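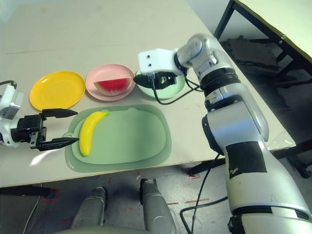

Figure 1. Place setting items from the table set: yellow, pink and mint-green plates, cutting board, banana, watermelon slice.

Reports > Grants > Kestbridge Play Materials > Interim report

We use cookies to remember your settings and measure visits to this site. Accept or manage preferences.

Kestbridge Play Materials Loan Program
Interim progress report to the Bassi Fund
Reporting period ending August 31, 2025

1. Purpose of the report

The grant covers the purchase, marking, storage and loan of pretend-kitchen table sets for preschool groups in the Kestbridge area. The report sets out what was bought, how the sets were made ready for loan, how they were used during the period, and what remains to be done. Spending is reported separately on the fund's own form and is not repeated in this text.

2. Status against the work plan

Purchasing is complete. All 20 table sets were ordered from Fillov in a single order and were received at the Asgate store. Marking and cataloging are complete. Loans are open to all groups named in the application. The printed activity guide is behind schedule and is covered in section 7.

The sets are held at Asgate and sent out to six pickup points. A group reserves a set through the nearest pickup point, collects it, and returns it to the same place. Direct collection from Asgate was allowed for in the application but has not been needed.

3. Contents of a table set

Each set contains round plastic plates in different colors, a green cutting board, play food, a storage box and a contents card. The plates are shallow with a raised rim. The play food covers fruit, vegetables and bread. Utensils were left out of the specification at the request of the groups, most of which already own them.

The plate colors were fixed at the ordering stage and are the same in every set. Yellow, pink and mint green were chosen from the supplier's list. The original specification asked for a blue plate in place of the mint green. Fillov could not supply blue within the delivery window and the change was accepted in writing before the order was confirmed. The change has one practical effect. The mint-green plate and the cutting board are close in color, and staff at the pickup points have sometimes packed the board under the plate and then recorded it as missing. The contents card has been revised to list the board directly after the plates, and the check is now done in that order.

The cutting board is a rounded rectangle with a small handle tab. It is used as the work surface for pretend food preparation and also serves as a tray when an item is carried from one child to another. It is the item most often mentioned in the return slips. Several groups asked for a second board per set. This is not in the current budget and has been listed as an option for the next period.

4. Preparation for loan

Every item was checked on arrival for sharp edges, loose parts and color match. Items that failed were set aside and reported to Fillov, which replaced them under the terms of the order. Replacement pieces were accepted only if they matched the rest of the set in color and size, so that a set returned with a missing piece can be made up from general spares.

Set numbers were applied to the storage boxes and to the contents cards. Marking individual pieces was tested and dropped. Ink did not hold on the glossy surfaces, and adhesive labels lifted after washing. Pieces from different sets can therefore be mixed without any loss of function, and the return check looks only at whether the contents are complete.

Washing is done by the borrowing group before return and again at Asgate before the set is released. Plates and boards are washed flat and dried upright in a rack. Fruit pieces are wiped individually. The banana takes longer to check than the flatter pieces, and the ends are the points to look at.

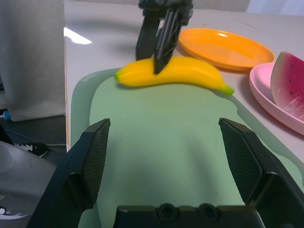 On the banana supplied with the sets, the ends are green and the body is yellow. Wear to the color would be expected to show at the ends first, and the return check now includes a look at both of them under the bench lamp. To date no banana has been withdrawn for wear. Pieces with a broad flat face, such as the watermelon slice, are checked across the face and along the rind edge.

Storage boxes are packed with the board at the bottom, plates on the board, and food on top. An earlier packing order placed the food first, and lids did not close properly. The revised order is printed inside each lid.

5. Use during the period

The program recorded 368 loans in the reporting period. A loan is counted once when a set leaves a pickup point and is not counted again if the group extends it. Extensions are permitted once per loan.

Demand was uneven across the pickup points. The points closest to the center of Kestbridge had waiting lists for part of the period, while the outlying points had sets on the shelf. Stock was moved between points in August, and the waiting lists cleared. The redistribution was done by the regular delivery run and had no separate cost.

Return slips ask each group which activity the set was used for. The uses reported most often were the following:

Matching a food item to a plate of a named color.
Laying out plates in a row and naming the order from left to right.
Moving an item from the board to a plate on request, and back again.
Open play with no set task.

The first and third of these were suggested in the draft guide. The second was introduced by one of the groups and has since been reported by others. It will be added to the final guide. Groups working with younger children preferred a small number of items on the table at a time, typically the plates, the board and a couple of fruits, with the remainder left in the box. The draft guide had assumed that the full contents would be set out at the start of a session. That section is being rewritten.

Groups also commented on the table surface. Plain, light-colored tables were reported to make color naming easier for children than patterned tablecloths. No cloth or mat is supplied, and no change to the set is proposed. A line of advice will be included in the guide.

6. Losses and damage

Losses were low. Nearly all incomplete returns were resolved within the same loan cycle when the borrowing group found the missing item and sent it back. Small food pieces account for most of the remainder. Plates have not been lost. One cutting board was returned with a crack near the handle tab and was withdrawn.

Spares were bought with the original order and are kept at Asgate in a separate drawer unit. The stock of fruit spares is adequate for the next period. Bread pieces are lower than planned and will be reordered. The reorder falls within the consumables line.

Storage boxes have worn faster than expected at the hinge. The box is a standard item and was not made for repeated transport. A box with a separate lid has been identified and will be tested on a small group of sets before any decision to replace the rest.

7. Items behind schedule

The activity guide was due for printing within the reporting period and has not been printed. Text is complete except for the sections noted above. The delay was caused by the decision to wait for a full round of return slips. In the meantime each set goes out with a 2-page summary sheet. Groups have used the sheet without reported difficulty, and it may be kept alongside the guide.

The online reservation form is in use at all pickup points but does not yet show availability by point. Staff at Asgate answer availability queries by phone. The form update is scheduled with the general site maintenance and does not draw on the grant.

8. Work planned for the next period

Complete and print the activity guide.
Reorder bread pieces and one replacement cutting board.
Test the separate-lid storage box.
Prepare a cost estimate for a second cutting board in each set.
Review stock levels at the pickup points and adjust before the waiting lists reopen.

9. Request to the fund

Approval is requested to move the unspent printing amount into the next period under the same heading. No additional funds are requested. The contents card, the summary sheet and the blank return slip are supplied as attachments. The loan register is available on request from the Asgate store.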